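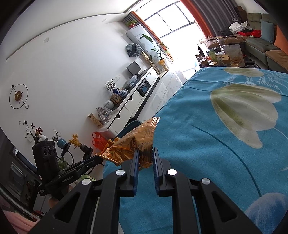

Workshop notebook, October. Onion skins, second round, and the Oto blanket

Started the kettle at first light and did not sit down properly until the afternoon, so this is being written up in one go from the scraps of paper in my apron pocket. If anything is out of order, the scraps are in the envelope at the back of this book and you are welcome to check me.

For those just joining in, Oto is the name we have given the big striped blanket, the one that has been on the long table since summer and that everybody has opinions about. It needs a warm stripe between the walnut brown and the undyed wool, and the agreed color is an orange gold with some life in it, closer to a crinkled shiny wrapper than to mustard. Wool will never shine like foil, I know, but I want people to think of it for a second before they think of mustard. The last onion skin bath gave us mustard. A perfectly nice mustard, and it has found a home as the border on the sample cushion, but it was the wrong thing for Oto.

The wool

Two yarns on trial. The Punitz is the soft one, a loose two-ply that drinks up water as soon as you show it the bucket. The Orkitz is firmer and a little greasy still, with that lovely sheepy smell when it warms up, and it took a second wash before I was happy putting it near a mordant. I wound everything into small skeins with four loose ties each (figure eights, please, everyone, and in cotton, as the acrylic ties stay bright white and then somebody always thinks a skein has resisted).

Total weight of wool for the stripe, both yarns together, bone dry on the kitchen scale: 1,783 grams. That is more than the stripe needs, but I would so much rather have a few balls left in the basket than try to match this color again in January with a different sack of onions.

One note on the Orkitz. After the first wash I lifted it out too quickly while it was still heavy with water, and one skein has stretched along one side. It is usable. I have put a knot of blue thread on it so that it goes to the inside of a ball and never ends up on a selvage.

The skins

The greengrocer on Cortés street has been saving skins for us in the big paper sacks, bless them, and we finally had enough of the yellow ones to leave the reds out altogether. I sorted them on an old sheet on the floor. It is dull work but a pleasant sort of dull, and the rustling is very nice company with the radio on. Took out anything with dirt on it, anything damp, the little hairy root ends, two rubber bands and a price sticker.

Weighed out 370 grams for the trial bath. It looks like a ridiculous heap, dry, and then you push it under the water and it goes down to nothing, every single time, and every single time I wonder whether I have misread the scale. I had not misread the scale.

Covered the skins with rainwater from the barrel, brought them up slowly and let them simmer for an hour with the lid tipped. Color of the liquor after twenty minutes: weak tea. After forty: strong tea. After the hour it was a deep red brown that you would swear was going to give you brown wool, and which is not much of a guide to anything, so do not let it worry you. Strained through the old muslin, squeezed the skins hard, and put them on the compost heap.

The squeezing, by the way, should be done with gloves. I did not wear gloves. My fingernails will be interesting at the dentist.

Mordant

Alum and a pinch of cream of tartar, as usual, for the wool. Dissolved it in a jar of hot water first and then added the jar to the pot, stirring the whole time. Last time I think I was lazy about this and let some of the powder sit on the bottom, and that could account for the patchiness in the cushion border. Or it could have been the crowding. I changed both things at once today, so I am afraid we will never know, and I can hear the groans already.

Kept the mordant pot at 65 on the thermometer with the lid on, then turned it off and left the wool in while I had soup. The Punitz came out feeling just as it went in. The Orkitz had a faint tackiness that I remember from the spring batch, so I rinsed it a little longer in water of the same temperature. Please do keep matching your rinse temperatures. We lost a whole cardigan's worth of the soft yarn to felting two winters ago and I still see it in my mind when I run the cold tap.

The bath itself

Let the liquor cool to hand-warm before the wool went in, then raised it slowly. Wool lifted and turned with the two smooth sticks, no stirring. I pulled a test strand every so often and pinned them in a row on the card, and they are worth looking at by the window:

First strand, just after it went in: pale straw, a bit greenish at the tip.
Second strand: butter.
Third strand: a clear warm yellow, very pretty, no use to us but somebody should make a baby hat in it.
Fourth strand: gold, and I began to get excited.
Fifth strand: orange gold, the one we want. Took everything out at this point and did not leave it to cool in the pot.

I think that is where we went wrong before. We let it sit overnight, on the principle that more must be better, and it went on getting heavier and browner while we slept. So 5 strands on the card and the last one is the keeper. It has a red thread around it.

The Punitz took the color faster and is the brighter of the two. The Orkitz is deeper and has a soft unevenness along the strand that I find I love, although I know not everyone will. Side by side they look like cousins. I would be inclined to ply one of each together for the stripe, and I have done a short length by hand to show what I mean. It is wrapped around the same card, at the bottom, next to the tea stain.

Iron, briefly

Dipped one small skein of each into the iron pot after dyeing, for the sake of completeness. A few seconds only. Olive, as expected, and rather a handsome olive, but it would look like moss next to the walnut and I do not believe it belongs in this blanket. The iron skeins are in the drawer marked Greens. Iron pot has been washed, and its stick is hanging on its own nail by the door — please leave it there, as the smallest bit of iron on a stick will sadden a whole yellow bath, and you will spend the rest of the day blaming the onions.

Rinsing and drying

First rinse gave a lot of color. Second much less. Third nearly clear, and the fourth I did out of nerves. A drop of the plain wool soap in the second one. Rolled the skeins in towels (the brown towels, which are the dye towels, and are kept under the sink) and pressed them with my feet, which is undignified but works better than hands. They are on the rail over the bath now with a small weight in each loop of the Punitz and none in the Orkitz, considering what happened to that poor skein this morning.

It is hard to judge wet color and I am trying not to. Wet, they are glorious. They will dry down lighter, they always do, and I have promised myself not to look at them again until tomorrow, though I have been up to look at them twice while writing this page.

Light test

Wrapped a strip of card with both yarns, covered half with thick black paper and taped it in the south window beside the walnut and the madder strips. The older madder strip is holding up well. The walnut has hardly moved. The mustard from last time has faded a little on the open half, and that gives me a small worry for the stripe, since Oto is going to live on a sofa by a window. We should talk about where on the blanket the gold sits. If it could be nearer the foot it would spend more of its life folded under.

Things to sort out before the main bath

The big pot has a dent near the handle and rocks on the ring. It wants either a trivet or a stern word.

We are low on cream of tartar. Enough for the main bath, but not enough for a mistake.

More skins. I would like to keep the same ratio of skins to wool as in the trial, so the sacks need to keep coming. If you are passing the shop on Cortés, do take back the empty sacks and say thank you, and perhaps buy an onion.

The long thermometer reads a little higher than the short one. I used the short one all day and wrote down its numbers only. Can we agree to use that one until we have tested them both in boiling water?

Cotton ties. I cut a fresh bundle and they are in the tin with the roses on the lid.

Kept back two jars of the spent liquor, still quite strong, for anyone who wants to play with silk scraps or eggs. They are on the bottom shelf in the cold pantry, labeled, with the lids on loosely. Use them this week or they will begin to smell, and then they will be your jars.

Late addition, with a lamp on and a cup of tea: the short plied length has dried on the card by the stove. It has come down a shade from where it was, and the gold is still there. I have left it on the long table across the walnut so you can all see it in the morning light.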